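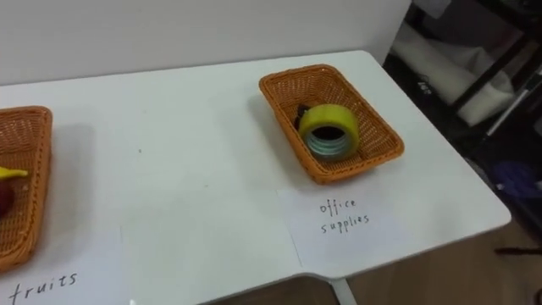 Wuletora patch moves Delacroix set bonus, caps summon count

Home News Guides Builds Forums Login

The September patch for Wuletora went live on the North American servers this morning and will reach the remaining regions overnight. It changes how the Delacroix armor set works, puts a cap on summoned creatures for the Clonine class, and adds a second entrance to the Starnevar dungeon.

The Delacroix change will affect the most players. Until now the full set gave its damage bonus as soon as five pieces were worn. The bonus now needs six pieces, and the amount has gone down from 25 percent to 19 percent. In return, the four-piece bonus gives mana on kill, which used to be found only on the belt. Players who already own the set do not need to find it again. Old pieces update when a character logs in, and any sockets or enchants stay where they are.

Characters that paired five Delacroix pieces with a unique helm will lose the damage bonus unless they switch to the set helm. The developer is letting every character reset skill points once at no cost. The reset is offered by the trainer in the first town and does not expire, but it cannot be moved to another character.

Clonine summon cap

Clonines can now keep eight copies active at one time. There was no fixed limit before, and late-game builds with enough cooldown reduction could fill a room with them, which caused long freezes in group play. Each copy now has more health and takes on a larger share of the caster's critical chance. The skill description in the game still shows the old wording. The patch notes list that as a known issue, with a text fix to come in the next update.

Casting the skill at the cap replaces the oldest copy. The new one appears at the cursor, so the skill can still be used to pull enemies off a party member. Copies no longer trigger on-death effects when they are replaced this way. They still do when an enemy kills them. 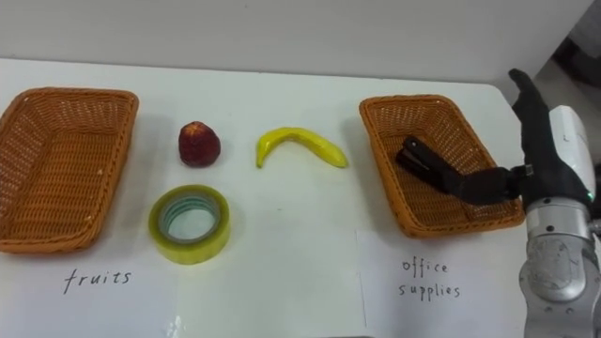 Starnevar gets a second entrance

The Starnevar dungeon can now be entered from the harbor as well as from the mountain pass. The harbor door opens at level 52 and skips the first two floors. Runs started there do not count toward the full-clear chest, and the floor bosses on the skipped levels do not drop anything for that run. Groups have to pick a door together, and the choice is locked once the first player goes in.

The final boss has a new second phase. It begins when the boss is at half health, and the side platforms drop away one after another. Ranged characters who used to stand on those platforms for the whole fight will have to come down to the main floor. Loot from the boss is unchanged, except that the crafting stone now drops for each player and no longer once per group.

Other changes

Shared stash space goes up to 100 slots for all accounts. Items can be sorted by level requirement, and the search box now finds words in item bonuses as well as item names.

Mercenaries keep their auras when they are revived. Reviving one no longer costs gold before level 25.

A bug that let two-handed weapons be worn with a shield after a fast weapon swap has been fixed. Characters who are logged out with both equipped will find the shield in their stash.

Ladder characters keep their current rank. The next ladder season has not been given a start date. Servers in the remaining regions go down at 2 a.m. local time and are expected back before 5 a.m.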